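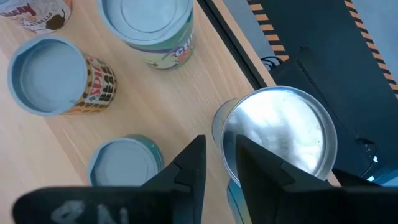
## Rotating a canned goods shelf by date

These steps set up first-in, first-out rotation for a home pantry with fixed shelves. Allow one evening for the initial sort. After that, upkeep happens when groceries are put away.

### What you need

- A fine-tip permanent marker
- Painter's tape
- A tape measure
- A notebook or spreadsheet

### 1. Measure the shelf

Record the clear depth from the front edge to the back wall. The shelf used for this guide is 39 cm deep. Divide the depth by the diameter of your widest can and drop the remainder to get the number of cans per row.

### 2. Read the dates

Most lids carry a printed best-by date, but some makers stamp a packing code instead. A three-digit group in such a code is often the day of the year, so 263 falls in September. Code formats differ by maker, so check the maker's website before relying on one.

Write the month and year on a strip of tape and place it on the lid. Tape on the label tends to hide the ingredients.

### 3. Load the rows

1. Assign one product to each row.
2. Place the latest date at the back.
3. Work forward to the earliest date.
4. Stack no more than two high. Keep both cans in a stack within the same month.

Discard any can that is bulging, leaking, or deeply dented at a seam.

### 4. Keep the log

Use one line per product, with columns for row, quantity, and earliest date. Update the quantity when a can leaves the shelf. Set a reorder point for each product; 4 works for anything eaten weekly.

### Restocking

Pull the row forward, load new cans behind it, and correct the log. If a new can has an earlier date than the stock, move it to the matching position.

*Maintained by Innes Halliday*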